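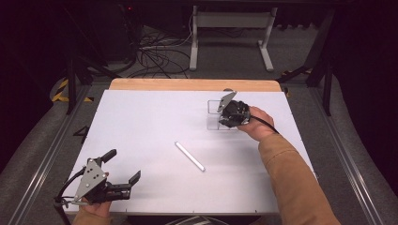 A white board on a light wooden tabletop, with a small clear box at the right.

How to Prepare a Shared Worktable for Booking

Zuster Community Workshops
Revised September 2024

Purpose of these instructions

Zuster Community Workshops makes its worktables available to members for light tasks such as paper repair, model assembly, labeling and small electrical work. These instructions explain how a member reserves a table, prepares the surface and returns it at the end of a session. They apply to all tables in the Warer Street and Mumard Hall buildings. Separate rules apply to the woodworking room.

Before you book

Members must have completed the site orientation. Orientation remains valid for 2 years, after which a short renewal form is required. Please have your membership number ready, and decide whether your work calls for a power outlet or a task lamp. Tables with both are in high demand in February, when the evening classes begin, and early booking is advised.

Step 1. Reserve the table

Reservations are made at the front desk or by telephone at extension 231. State the building, the start time and the kind of work you plan to do. The desk will issue a booking slip. Keep the slip at the table for the full session. A table left unclaimed for half an hour after the start time may be given to another member.

Step 2. Inspect the surface

Check the tabletop for deep scratches, raised edges, glue residue and stains. Run a dry cloth over the surface and look at the cloth for grit. Any damage must be written on the back of the booking slip before work begins. Members who do not record existing damage may be asked to pay for its repair.

Step 3. Protect the tabletop

Place a flat board or mat over the part of the table you will use. Boards are stored upright in the supply cabinet and must be carried with both hands. A light-colored board is recommended for small parts, as dropped pieces are easier to find. The board should lie flat without rocking. If it rocks, remove it and check underneath for debris. Do not fix a board to the table with tape of any kind.

Step 4. Set out tools and containers

Keep the center of the board clear for the work itself. Tools in regular use belong on the side of your working hand, and containers should have a wide, stable base. Clear containers are preferred for mixed parts. Cables must not hang across a walkway. Liquids, including drinks, are not permitted on tables with a power outlet.

Step 5. Clean and return the table

Allow at least ten minutes at the end of the session. Return borrowed tools first, then empty all containers. Wipe the board with a damp cloth, dry it, and put it back in the cabinet. The tabletop should be wiped with a dry cloth only. Carpeted areas must be checked for staples, wire ends and blades. Sharp waste goes in the marked container beside the sink.

Step 6. Close the booking

Hand the slip to the front desk and sign the closing line. In Mumard Hall after desk hours, place the slip in the locked box next to the stairs.

Charges

Table use is included in full membership. Replacement of a damaged board is billed at the current supplier price from Van der Merwe. Disputed charges must be raised in writing within thirty days, using Form 528, available at either front desk.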